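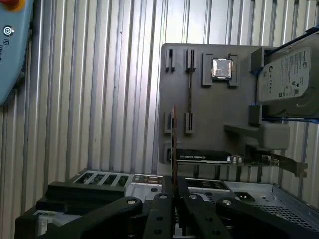
Home Workshop Kitchen Storage Electrical Contact

Bench notes: laying out parts for a desktop PC build

Last updated: March

Most build problems on a home bench come from parts lying loose, stacked, or handled by the wrong surface. The notes below cover part holding and case preparation. Wiring and software are on separate pages.

Holding the small parts

Memory modules store best on edge. A pair of slotted clips, one above the other and spaced to the length of the module, will hold it upright with the chips touching nothing. The slot should be slightly wider than the board. If the module has to be pushed in, open the slot with a file. Clips can be screwed to any flat upright panel at the back of the bench. The Handix channel clip works if the lip is trimmed; the Petridis one is too stiff for bare boards.

A CPU holder needs four raised corner blocks and an open middle. The corners locate the package and leave the sides clear for lifting. Store the processor with the metal heat spreader facing out. Contacts or pins must not bear on anything hard, so cut a relief in the backing if the panel is thick.

Handle every board by its edges. For a module, that means the two long faces are left alone and the gold contacts are never touched. If a tool is used to hold a board, the jaws should be parallel and padded, and closed only far enough to stop the board from slipping.

Preparing the case

Lay the case on its side, opening up, on a mat that will not scratch the sheet metal. Keep the rear panel accessible – the I/O opening and the expansion slots are needed early.

Check the standoffs before anything else goes in. Compare their positions with the holes in the motherboard. A standoff with no matching hole can short the board from beneath and must be removed. Tighten the rest by hand, then 2 more small turns with a nut driver.

Leave the vented slot covers in place except where a card will be fitted. Open slots let in dust and change the airflow. Vacuum any mesh panel from the outside with a soft brush. The Tusier brush head fits most household hoses and does not shed.

Bare edges inside older cases can be sharp. Run a fine file along any burr and wipe out the filings with a damp cloth. Let the metal dry for 12 hours before parts go in.

Screws

Sort by thread, then by length. Coarse and fine case screws look alike and will strip each other's holes. A Fukard tray with a magnetic base is adequate; keep it clear of mechanical drives.

Get new workshop tips by email. Enter your address to subscribe. You can unsubscribe at any time.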